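Forty Days at the Falberg

The man who runs the silent retreats at Falberg would rather I didn't use his name. He says the retreat is about losing the self, and anyway his brother-in-law reads this site. So he is the director, and I am the person who drove up a mountain in March to ask him why giving up talking costs $425 a weekend.

"People value what they pay for," he said. I have heard the same line from a gym and from a man selling knives.

Falberg used to be a ski lodge. The director took it over after what he calls "a long season of listening," and now he fills it every Lent with people who want to give something up and are tired of chocolate. The full program runs the whole forty days and goes for $1,855. Meals are included, though there are not many of them.

I asked what a person gets for that.

"Less," he said, and looked pleased.

I asked again.

"You get a room, a blanket, the broth, and morning prayer at five. You get Jusa." Jusa is the barley drink they serve in place of coffee. He poured me a cup. It tasted like a wet paper bag, and I told him so. He said most people feel that way until the second week. I asked what happens in the second week. "They stop mentioning it," he said. They aren't allowed to speak, so I don't know how much weight to put on that.

I grew up with the ordinary kind of Lent. We had fish sticks on Fridays, a cardboard box for coins on the kitchen table, and a mother who gave up swearing and made it to lunch. It was free. I asked the director whether he thought we had been doing it wrong.

"I would say you were doing it lightly."
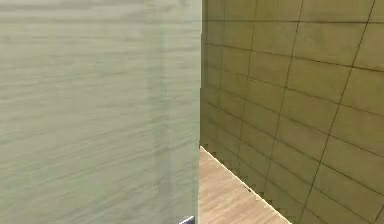

He does have an answer for most things. When I brought up the phones, which get locked away in the old ski office, he said the first three days are the hardest and guests have been known to pat their pockets during prayer. When I asked whether anyone quits, he got a little less smooth.

"Some leave early. We bless them."

Do they get their money back?

"We bless them," he said again.

The reading material is a book called Mendus, which he wrote himself and which is sold at the front desk. I opened it in the middle. The page told me that hunger is a door. I turned to another page and hunger was a lamp. I asked which it was, and he told me I was reading with my stomach. I hadn't eaten since breakfast, so he may have had me there.

To be fair to him, he keeps the rules too. He eats the broth and he gets up at five. He told me that one year he made it all the way to Holy Saturday and then ate an entire ham standing up at the Kratochvíl deli in town, in his coat. "I wept," he said. "It was a very good ham." It was the first thing he'd said all day that I believed without trying, and I wish he would put it in the book.

I asked what he was giving up this year, besides talking, which he clearly hadn't.

He thought about it. "Certainty," he said.

I asked if he was sure. He went to get more Jusa.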